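Print this page | E-mail to a friend

Kitchen Tips: Planning the Budget for a Robot Helper

If you are setting money aside for a two-handed kitchen robot, start with the kitchen and leave the catalog for later. Most of the overruns I see come from things the buyer already owned and never measured.

Make a list of the jobs you want done. Be plain about it: open the microwave, take out the plate, wipe the counter, put the toaster away. Next to each job write the appliance it uses and how that appliance opens. A pull handle, a push button and a twist latch are three different problems for a robot hand, and a seller who quotes you a price without asking about them is guessing.

Measure the counter with the appliance doors open. People write down the width of the microwave and forget the swing of the door. You need the door, the arm that is holding it, and somewhere for the second hand to be while that goes on. At my own place I allow 15 inches of clear counter next to any door that swings.

Ask to see your job done in simulation before you pay a deposit. Farncombe and Dandmont will both set up a simple version of your counter if you send them measurements, and the fee comes off the price if you buy. Watch the hand at the door more than anything else. 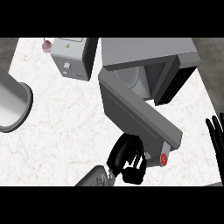 By Olga Palma
Household Equipment Columnist
17 March 2018

A simulated counter is only as good as what you put on it. A microwave and a toaster are a fair start, but add the clutter you live with, pots and onions included. If the simulated door can be opened all the way and yours stops at the wall, the test has told you very little.

Keep a separate line in the budget for hands. The arm is the part people shop for, and the fingers are the part that gets used up. Ask what a replacement finger costs, how long it takes to arrive, and whether you can fit it yourself. Elba Rivadeneira, who handles service at Domínguez, tells her customers to order two spares with the machine — shipping them later costs almost as much as the part.

Other lines to put in:

Delivery and setup. Get this in writing, with the number of visits.

Electrical work. Have the outlet checked before delivery day. A long extension cord across a wet kitchen is no answer.

Changes to your appliances. A bigger handle or a stick-on marker is cheap. A new microwave isn't.

Training time. Ask who does it and what an extra session costs.

Service plan. Ninia includes the first 90 days and charges by the month after that. Compare the yearly total, as the monthly figures are hard to line up from one seller to the next.

If the total comes out too high, drop jobs from the list before you drop the service plan. A robot that does two jobs well can be given a third later on. I would also wait until September if you can, when last year's floor models are usually marked down — ask whether the hands on them are new.

Print this page | E-mail to a friend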